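Plukum Laundry Station: Set-Up and First Use
Section 2. Loading, Sorting and Living With It
Rev. 2025-07-05

You have put the station together (Section 1) and have, we hope, no screws left over. If you have one, see Section 1 again. If you have several, see Section 1 again sitting down.

Before you load

1. Put the station on a level floor, against a wall if you can spare one. Leave 30 inches clear in front. You will be bending down here more often than you plan to.

2. Push down on each corner with the flat of your hand. If it rocks, turn the foot under that corner until it stops. Turn one foot at a time. People who turn two feet at once tend to go on turning feet all evening.

3. Wipe the rails with a damp cloth and let them dry. They ship with a thin film of oil, and it prefers white shirts.

Caution: The top shelf holds 23 pounds, spread out. It does not hold a person changing a light bulb. Gülizar Gündoğdu in our returns department can tell you how she knows this.

Sorting knits and printed fabrics

Most of the trouble with a laundry station starts at the sorting stage, when everything comes out in one lump and the lump gets put on a shelf "for now." The steps below are for the lump.

1. Tip everything out on the work surface. Pull out anything that obviously belongs to the kitchen.

2. Make your first split by color. Bright colors go together, pale colors go together, and white gets its own spot. Pale yellow counts as pale. We get letters about this.

3. Make your second split by fabric. Knits go in one stack, fleecy things in another, everything else in a third. If you can't tell whether something is a knit, look for ribs or rows of stitches. If you still can't tell, put it with everything else and move on with your life.

Note: A knit and a fleece of the same color look like the same item when they are lying in a heap. Go by feel.

4. Lift knits with the weight supported. A knit picked up by one corner will let the rest of itself hang, and the hanging part gets longer. Slide a hand underneath and bring the whole thing up together.

5. Shake out printed pieces until you can read the whole word. Folding over a crease that runs through lettering will crack the print in time. College sweatshirts get the worst of it, having a lot to say across the chest.

6. Check every bunched piece for something hiding inside. Socks are the usual find. Open out the folds on the bright pieces and unroll any thick band or cuff on the knits before they go in a stack. 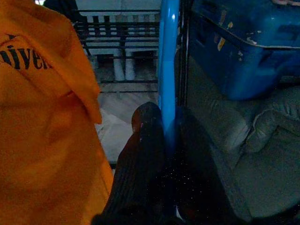
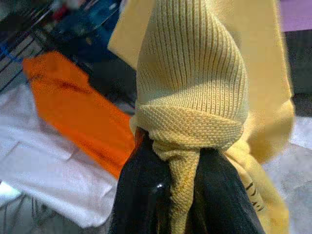
7. Fold or hang. Knits get folded, flat, with the heaviest at the bottom. Printed pieces can be hung or folded with the print facing in. Fleece can do what it likes.

8. Put the stacks away the same day. The station is rated for 3,261 loads, and we would like the first one to leave it at some point.

If something goes wrong

The stack leans. You put a fleece at the bottom. Move it to the top.

A knit has a bump at the shoulder. It was hung. Lay it flat, dampen the bump, press it down with your palm and leave it overnight.

Color has moved from one piece to another. This happened in the wash, before the station was involved. The Initen help line will listen, but it can't refund a dye.

You have one sock. Keep it for 2 washes, then let it go.

Spare parts

Replacement feet and rail caps come in pairs and can be ordered through the Initen parts desk at Cotlow. Please give the model number from the label under the lower shelf. Ilgın Demirtaş, who fills the orders, asks that you copy it down before you load the shelf.

Continue to Section 3, Cleaning the Rails.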